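Visit report: Garnesik demonstration lab, Nokwood
19 Jun 2023

Four of us went out to Nokwood to see the room where Garnesik records hand demonstrations for its picking robots. Our own interest is returns sorting. We handle small soft goods and pet supplies, and the two vendors we tried before could pick boxes well enough but did badly on anything with an odd shape. Garnesik had told us by phone that they teach the robot by having people do the job first with the same kind of fingers the robot has. We wanted to see that done.

Getting there

The site is behind the Stesa warehouse, off the second entrance. The first entrance has the Garnesik name on the sign but the gate is for deliveries only, and we sat at it for a while before a driver waved us on. Parking is free. There is a sign-in screen at the door and they ask for closed shoes. We were given lanyards and a locker for bags. Phones were allowed, but we were asked not to take pictures of the whiteboards.

Sharon Nyanda met us and stayed with us for the whole visit. She runs the collection floor and started there as an operator, so she was able to answer most of what we asked without going to find somebody.

The floor

Demonstrations are recorded in one long room with the workstations down both sides. A station is a table, one or two bins, a supply of objects and a lamp overhead. Some stations have a robot arm bolted to the table and some have no arm at all. The stations without arms are for the hand-held grippers, and those are the ones that get the most use.

Sharon explained the split. At an arm station, the operator sits to one side and drives the robot with a remote controller. What gets recorded is the arm's own motion. It is accurate, but it is slow, and new people take a long time to get comfortable with it. At a hand-held station, the operator holds a gripper tool with a camera fixed to it and does the task directly, walking up to the table and picking things up. The tool's position and the opening of the fingers are worked out afterward from the recording. The fingers are the same as the ones on the arm, so what the camera sees of the fingertips is close to what the robot will see later.

We asked which was better for soft items and she said the hand-held tool, by a good margin. With the remote controller, people tend to come straight down and close. With the tool in their hand they tilt it, nudge the thing over and try again, the way anybody would reach into a box.

Remote station

We watched a remote station first. The task was moving folded towels from one bin to another. The operator had a controller in each hand, one for the arm and one for the start and stop of each recording. He missed the edge of the first towel twice and got it on the third attempt. They keep the misses if the recovery is good and throw out the ones where the operator gets lost. He marked his own clips as he went, and a second person checks them the next day.

I was given a turn. The delay between hand and arm is small but I noticed it right away, and I kept stopping to wait for the arm to catch up. Sharon told me to keep my elbow on the armrest and make smaller moves. I did get a towel across. I would not want to do it for a full shift, and they do not ask people to. Operators change stations every 58 minutes, a number left over from an old file size limit that has since gone away. The rota was built on it and they have kept it.

Hand-held stations

Most of our time went here, as these are the stations closest to our work. The object sets are bought in ordinary stores and swapped out on a schedule. The pet supply set was started for another customer, Ghumman, and has been added to since. It currently has 165 objects in it, with leashes, brushes, bowls and a lot of chew toys.

A session goes like this. The operator puts an object in the bin, steps back, starts the recording, brings the gripper in, closes on the object, lifts it, sets it down at the target and backs away. Then the object is turned to a new position and it is done over. Each object gets 7 good takes in one sitting before it goes back on the shelf, and it comes out again on another day with a different operator.

The chew toys are considered hard. A smooth ball rolls, but it presents the same surface to the fingers from every side. A toy with rubber spikes gives under the pads, and how much it gives depends on where you take hold. If the fingers close on the tips of the spikes only, the toy can turn in the grip when it is lifted. The operators are told to keep closing until the spikes are squeezed down and the pads are bearing on the body of the toy. On a bone shape they go for the narrow shaft and leave the wide ends alone.

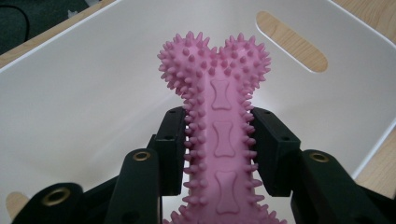 We asked whether the operators are told exactly where to grip. They get a short sheet for each group of objects, and after that they are left to use their judgment. Sharon said that in the early days the sheets were much longer, and the recordings came out so much alike that the robot had trouble when an object was lying some other way. The sheets were cut back last August. A new operator now reads one page, watches an experienced person for a morning and starts recording that afternoon.

All four of us tried the tool. It is lighter than I expected, though the weight sits forward and I felt it in the wrist after a few minutes. The trigger has a long pull. You have to close it at an even speed, and two of us snapped it shut on the first go, which got our takes rejected. After that it was easy. My colleague from receiving was the quickest of the group and had a usable set before the rest of us.

Checking and training

A small side room has the screens where takes are reviewed. The reviewer looks at the gripper camera's view and scrubs through each take. The most common reasons for rejection are a hand in front of the camera, a grip that starts before the recording does, and moving the tool so fast that the position cannot be worked out. They like to have 1,000 accepted takes for a new group of objects before they train on it, and they will start with fewer if the group is close to one they already have.

We did not see any training, which is done on machines at another site. We did see a trained arm run on the pet supply set. It cleared a bin of mixed items with two drops. Both drops were leashes. It took hold of the chew toys by the middle, with a slight tilt before closing that looked a lot like what the operators had been doing at the tables. It was slower than a person. Sharon did not claim otherwise, and said speed is handled later once the grips are reliable.

Points for our own project

They would need samples of our real returns, including damaged packaging and items with tags still on. Clean stock from the shelf is less useful to them.

We could have our own people record at our own site with loaned hand-held tools. Garnesik would do the checking. This would avoid shipping stock back and forth, but we would have to give up a bench and at least one person for part of each day.

Lighting should be kept the same as it will be over the robot. They do vary it, but they prefer to start from the real conditions.

Leashes, cords and anything that tangles would be left out of a first trial.

Cost was not discussed beyond a general outline. A written quote is to follow, with separate lines for recording at Nokwood and recording at our building.

Questions still open: who owns the recordings made at our site, how often the gripper pads have to be replaced with daily use, and whether the same takes can be used if we later choose a different arm. Sharon has taken all three and will reply by email.

Lunch was in the Stesa canteen, which takes cards only. Anyone going on the second visit should bring a sweater, as the collection room is kept cold.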